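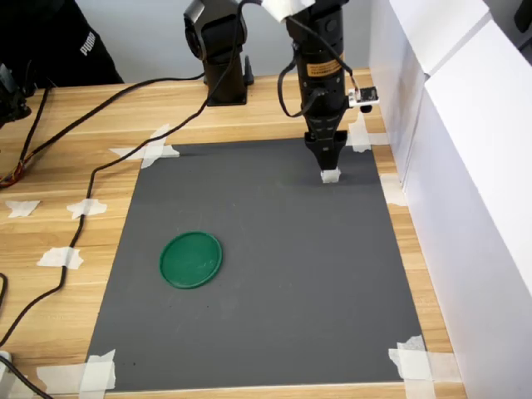
# Chapter 7: Keeping Stock

A business that sells goods has to know what it holds. The answer affects how much it buys, what it can promise to customers, and how much profit it reports at the end of the year. This chapter explains how firms count, value, and reorder the goods they keep on hand. It builds on the ledger entries from Chapter 4, and you should be comfortable with debits and credits before you start.

We will follow one company through the whole chapter. Flurnance is a wholesaler of door hardware in the town of Cendton. It buys hinges, latches, and handles from makers and sells them to building supply stores. Its owner, Celeste Cunha, started out with a single rented storeroom and a paper stock book. Each delivery was written on the left page and each sale on the right.

The paper book worked while the firm was small. On March 22, 2019, the staff closed for a day and counted every item on the shelves. The book showed 1,641 boxes of hinges. The shelves held 118 fewer. Part of the gap came from a delivery that had been entered twice. The rest was never traced, and it was written off as a loss.

## 7.1 Terms used in this chapter

**Inventory** means goods held for sale, along with any materials that will be turned into goods for sale. Shelving, trucks, and office furniture are not inventory, even when they sit in the same building.

**Shrinkage** is the difference between the stock in the records and the stock found by a count, when the count is lower. Theft, damage, and clerical mistakes all cause it.

**Lead time** is the number of days between placing an order and having the goods ready to sell. Flurnance buys its latches from Filport, and the lead time is 3 days. Handles from Veloso come by sea and take much longer.

**Reorder point** is the stock level at which a new order is placed. For latches, Flurnance has set it at 500 boxes.

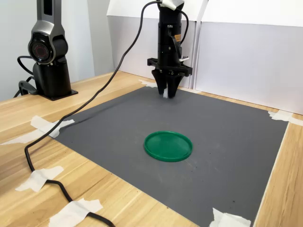
## 7.2 Two ways of keeping records

Under a **periodic system**, the firm does not update its inventory account after each sale. It counts the stock at the end of the period and works out the cost of goods sold from the result:

*Opening inventory + purchases − closing inventory = cost of goods sold*

Under a **perpetual system**, every purchase and every sale changes the inventory account right away. The balance can be read at any time, but it still has to be checked against a physical count.

Flurnance moved to a perpetual system in October of the same year. Its bookkeeper, Roald Forsberg, kept the old stock book going until the end of that month and compared the two sets of records each evening. Section 7.3 shows the entries he made for the first week.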